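# Sweeping Up After the Future

The open day at Lumton starts at 12, by which time the coffee is gone and the robots have been at it for hours. Delia Bucur, who runs the floor, leads seven of us past the office plants and asks us not to lean on anything. Someone leans on something.

The arm we have come to see is named Grustis. It is learning to tidy, and its two black fingers close with the care of a man picking lint off his boss. The table it works over has a ringed planet printed on it, pink flowers sprouting from the top. The wallpaper behind is all poppies and moths.
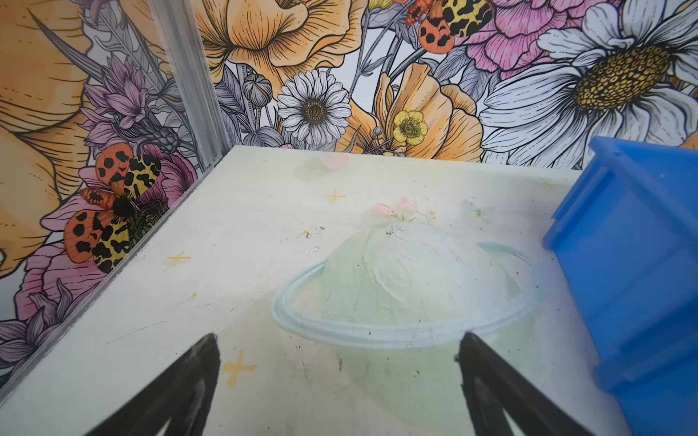 Libor Kuruc wrote most of the grasping code and would like us to know that it has logged more than 2,000 practice runs. He doesn't say how many went well — I ask twice. A good run, he offers, takes 60 seconds. My nephew could beat that, though he would want paying.

Crumbs are still a problem. "We're working up to crumbs," Bucur says, and walks us to the next bench, where Khairul Simanjuntak is on his knees looking for a screw.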